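The summer I quit buying coffee out

So I finally did it. After years of telling everyone I could stop whenever I wanted, I went all of August without buying a single coffee from a shop. Nineteen days in I nearly caved at the Brorivbridge train station (they had the cinnamon buns out, it was raining, I'd missed my connection) but I bought a bun and a bottle of water and sat there feeling like a saint with sugar on my chin.

It started with my bank app, which has a new thing where it adds up what you spend at each place. I opened it on the couch one night just to see if my refund from the shoe people had come through, and there was Paiva, the café on my corner, right at the top. Above my phone bill! Above groceries from the good store! I closed the app and made toast and thought about it for the rest of the evening.

I want to be clear that I love Paiva. They play the same four records and the chairs are terrible and I wrote most of my thesis there. But I wasn't even sitting down anymore. I was grabbing a cup on the way to the bus, drinking half of it, and letting the rest go cold on my desk until lunch. That was the part that got me. If I'm going to spend the money I'd like to at least remember the coffee.

The first week was rough, mostly because I'm bad at mornings. My kitchen is tiny and my grinder is so loud that I felt guilty running it before seven, so I started grinding the night before, which coffee people will tell you is a crime. Fine. I tried it both ways and at 6:30 a.m. I can't taste the difference. Maybe you can, and I'm happy for you.

I also went through a short and embarrassing gear phase. I had eleven tabs open comparing kettles. I read a review of a kettle that was longer than some short stories I've been assigned. In the end I stuck with the old Vekia one my aunt gave me when I moved to Plikstead, the one with the wobbly lid, and I put the money toward better beans.

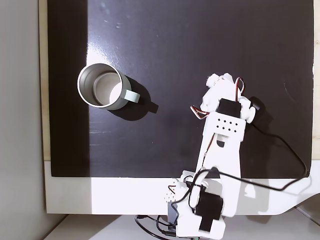 Do you need a fancy machine to make decent coffee at home? A French press and fresh beans will get you most of the way there, and you can pick up a press secondhand for the price of a couple of lattes.

My friend Orestis Chrysikopoulos disagrees with me on the press. He does his on the stove in a little pot, the way his grandmother did, with the sugar in from the start, and he stands over it the whole time watching for the foam. He came over and made it for me in my smallest saucepan, complaining about the saucepan, and it was so good that I was annoyed. I've tried it by myself since then and boiled it over twice. I'm still finding grounds under the burner.

What I use most days is very plain. Two big spoons of coffee in the press, water that has sat for a minute after boiling, a stir, four minutes on the oven timer. I used to push the plunger down like I was setting off dynamite and then wonder why my last sip was all mud. Go slow! It made a bigger difference than the expensive beans did, and I kind of wish I'd figured that out before I bought the expensive beans.

The thing I missed was the walk. I didn't expect that at all. Going out for coffee was getting me out the door ten minutes early and past the bakery and the dog with the eyebrows, and once I was making it at home I just slept through those ten minutes and ran for the bus. So by the third week I was pouring my coffee into something with a lid and taking it around the block first. The dog is doing well. He has a new red collar.

As for the money, I moved what I would have spent into a separate account every Friday-feeling evening when I remembered, and forgot at least one, so the total is a little fuzzy. It was enough to cover new tires for my bike with some left over for dinner out. I had been putting off those tires since spring.

I did go back to Paiva once the month was over. I ordered a flat white, sat in one of the terrible chairs and drank the entire thing while it was hot. I think I'll keep doing that on weekends, with a book, and stick to the press for work mornings. If anyone has a tip for a quieter grinder that doesn't cost as much as a bicycle, please leave it in the comments, my downstairs neighbor would also like to know.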